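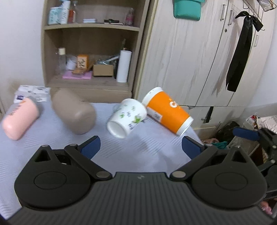
Figure 2. Tabletop with pale lavender-blue cloth.

Section 2: Setting up the Nekow Calf and Foot Massager

Before first use

Unpack the massager and check that you have the base, the foot tray, two calf sleeves, the air hose and the power adapter. Keep the carton until you have run one full session.

1. Set the base on a level floor in front of a sturdy chair. Leave enough room behind it for the hose to lie without a kink.
2. Slide the foot tray into the base until both side tabs click.
3. Push the air hose into the Fillport valve and turn it clockwise a quarter turn.
4. Connect the adapter to the base first, then to the wall outlet.
5. Sit down, put your feet in the tray and wrap a sleeve around each calf. You should be able to fit two fingers under the top edge.
6. Press Power. The sleeves inflate at the lowest setting for the first minute.

Note: The standard program lasts 22 minutes and shuts off by itself. To stop sooner, hold Power for 2 seconds. The sleeves deflate before the display goes dark.

Changing the pressure

7. Press + or - once for each level. Wait for the sleeves to finish a cycle before you change the level again.

CAUTION: Do not stand on the foot tray. Do not use the massager if you have a blood clot, an open wound or a recent leg injury. Stop at once if your feet feel numb.

Replacement sleeves are sold by Citdale under the name Ledesma, in regular and wide. The wide sleeve needs the longer hose.

Revised 2021-04-18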